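The Table, the Bin and the Belt - Your Questions

Last updated: March 23, 2024

I get asked the same handful of things whenever I put anything up about my worktable, so I've finally sat down and written the answers in one go. If yours isn't covered, drop me a line and I'll add it when I next have an evening free. - Rizal Osman

Why is there blue tape all over your table?

It's a grid! I started it in January after one too many arguments with myself about where the bin had been the day before. With squares I can say "bin in the second row, belt coming in behind it" and write that in my notebook, and it goes back in the same spot the next morning. I used ordinary blue tape, pressed down with the edge of an old bank card. It took me most of an afternoon, and the first two lines had to come up again as I'd done them by eye. 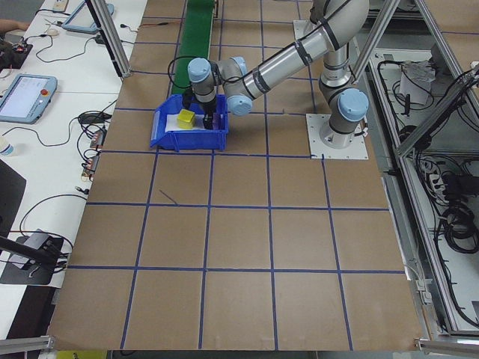
I did think about drawing the lines in marker, but tape peels off if you change your mind (and I change my mind a lot). If a strip starts lifting at the corners, replace the whole strip. Patches catch on everything.

How big are the squares?

The ones on my first plan were 195 mm each way and I've fiddled with them ever since, so please don't treat that as gospel. Start with the footprint of your bin and work out from there. You want to be able to see tape on every side of it.

Which bin should I get?

Any blue plastic storage bin with an open, sloping front will do nicely. Mine came in a job lot from Prorkard and I've been very happy with them. Brunet do a taller one, but I found I couldn't see the bottom of it without standing up, and I like to work sitting down. Get the low front if you have the choice.

Do I really need to line it?

I would. Small light cubes skid about on bare plastic and end up in a corner, and a flat white liner stops most of that. It also makes the colours stand out - yellow on white is lovely and clear. I cut mine a shade too big and trim it back until it drops in flat. Lift it out and wipe underneath every so often, you'll be amazed what collects there.

Where should the belt go?

Wherever its end finishes close to the bin. I've had mine in several places and I keep coming back to that. Leave a big gap and your blocks go on the table, push it hard up against the bin and you can't get the bin out for cleaning without shifting the lot. Keep the side rail square to the tape if you can. It isn't essential, it just saves a lot of squinting!

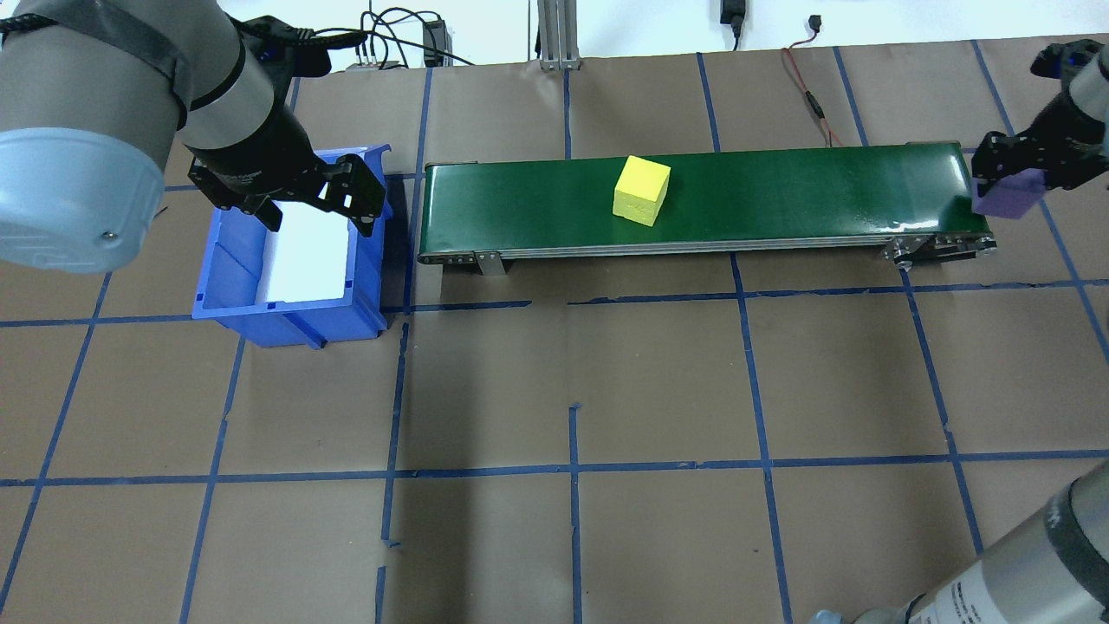 How do I clean a green belt?

Damp cloth, drop of washing-up liquid, then a dry cloth straight after. Glossy belts show every fingerprint, so don't chase perfection. I did try the Vemico spray once and it left mine a bit sticky, though a friend at Gamanon swears by it.

What are the cubes, and how many do you have?

They're little coloured blocks, and I have 127 of them, bought in a moment of enthusiasm. I mostly use about 7 at a time. The yellow ones are my favourites because you can spot them under the desk. 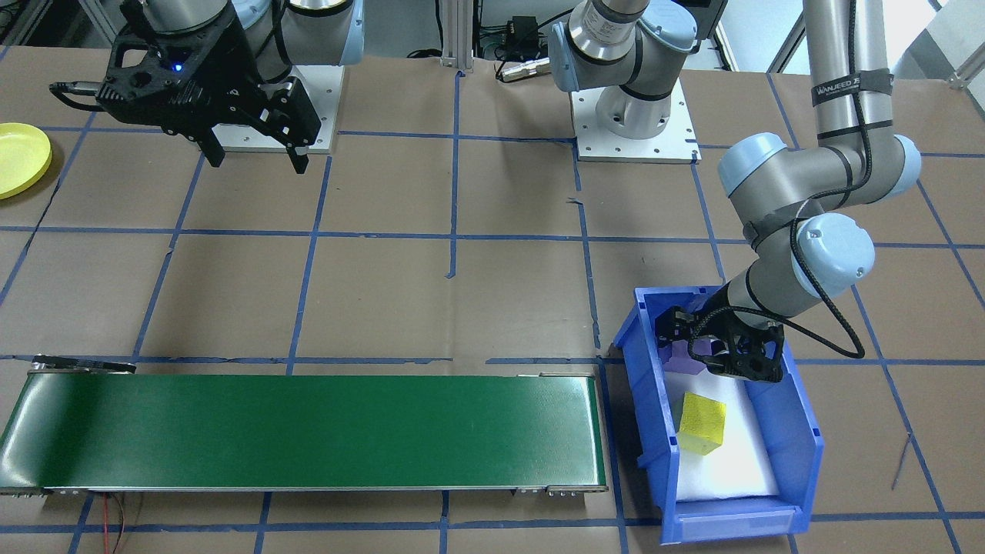 Yellow cube on the foam lining, with the green belt to the left of the bin.

Brown paper or bare table?

Paper, if you mind at all about your table. I roll it out, smooth it from the middle and then tape over the top, so the grid holds the paper down as well. When it gets tatty the whole lot comes off together. Don't use the thin stuff that parcels come stuffed with, it tears as soon as you move anything across it.

Can I come and see it?

Not at the moment, sorry, there's hardly room for me and a chair. Email me your questions and I'll do my best.

We use cookies to remember your preferences and see which pages get read. By carrying on, you agree to our use of cookies. Accept | Manage settings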